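Chapter 7
Chores and Machines: How Far Have We Got?

Catherine Cruickshank and Struan Cruickshank

A washing machine does one chore very well, provided someone else sorts the clothes, loads the drum and empties it afterwards. Most household machines are like this. They do the middle of the job and leave both ends to a person. This chapter asks whether a machine can yet do the ends as well.

Factories have had robots for decades, but a factory can be arranged to suit them. Each part arrives in the same place, facing the same way. At the Dernon works, which we return to in Section 7.4, one arm moves the same bracket 859 times in a shift. If a bracket arrives upside down, the line stops and someone turns it over by hand.

A kitchen table or a shop counter is harder. Things are left at odd angles, partly on top of one another, and no two evenings look the same. Tidying up means finding each object, choosing where to hold it, lifting it without knocking its neighbour and putting it down where it belongs. A child of four can do this, if not always willingly.

Flat objects are a particular difficulty. A mug has a handle and a rim, but a thin slab lying on a hard surface offers only its edges. People solve this by sliding the thing to the edge of the table, or by getting a fingernail under it. A gripper with two stiff fingers has to find another way, often with the help of a second arm. 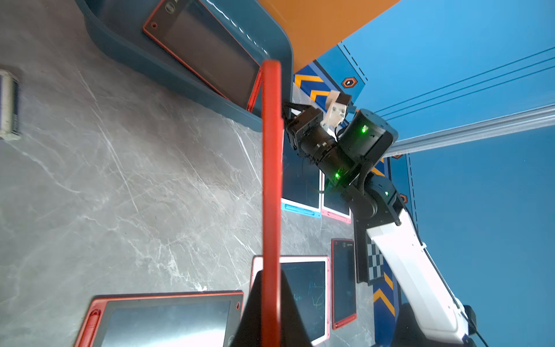
Figure 7.1 Writing tablets on a marble-patterned tabletop, with one more in a dark teal tray. Two robot grippers are in view.

Our answer, for now, is "some chores, slowly, with someone nearby". In the Samholm trials a pair of arms was given up to 75 seconds for each item, far longer than a person would need. Speed may well improve. Coping with an object the machine has never met — or one it has just dropped — is the larger problem, and Section 7.2 begins there.

Related chapters
Chapter 3: The Dernon Line
Chapter 6: Grip, Weight and Friction
Chapter 8: Machines in the Shop

© Admasu | Contact the publisher | Back to top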